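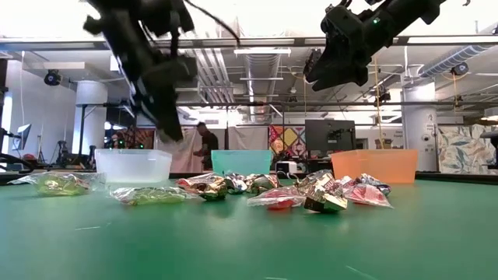 How Do Miners Know Where to Dig?

Nov 20, 2018

I get asked this one a lot, and I love it, because the answer is a bit like detective work. Gold and copper don't stick up out of the ground waving at us! Most of the time they're hidden under trees, mud and a whole lot of plain old rock.

So first, people go for a walk. A long one. Geologists (those are rock scientists) hike around with a hammer and a map, looking for clues. A rusty orange stain on a cliff can mean there's iron in it. Green streaks might mean copper. At a place called Potari, the very first clue was a greenish pebble in a creek, and the geologists followed the creek uphill to find out where it had come from.

Next comes my favorite part, the drilling. The drill is a hollow pipe with tiny diamonds on its tip. Diamonds are super hard, so they grind through rock, and a long stone stick slides up inside the pipe. We call that stick a core. Think of pushing a straw into a layer cake and pulling it out again. You can see every layer without eating the cake (sorry).

At the Flisard project, the deepest hole went down 600 meters. That's a lot of cake! The crew there drilled 80 holes, and when they laid all the core out in boxes it filled a shed and then a second shed. 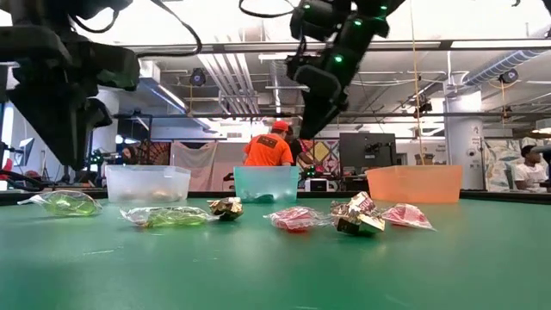

Once the core is in its box, somebody has to read it, inch by inch. I did this for a whole December once and my toes have never forgiven me. You write down the color, the cracks, the sparkly bits. Then a saw cuts the core in half the long way. One half goes to a lab and the other half stays in the box, in case anybody wants to check it later. From Flisard the lab got 2,377 samples.

The lab crushes each one into powder and measures how much metal is inside. Often it's a teeny amount, too small to see even with a magnifying glass.

Then a computer puts all the numbers together and draws a 3D map of what's underground. If there's enough metal, people start asking the next questions. How much would a mine cost? Where would the water go? What about the animals and the families who live close by? Those questions can take years, and plenty of times the answer is no, we shouldn't dig there.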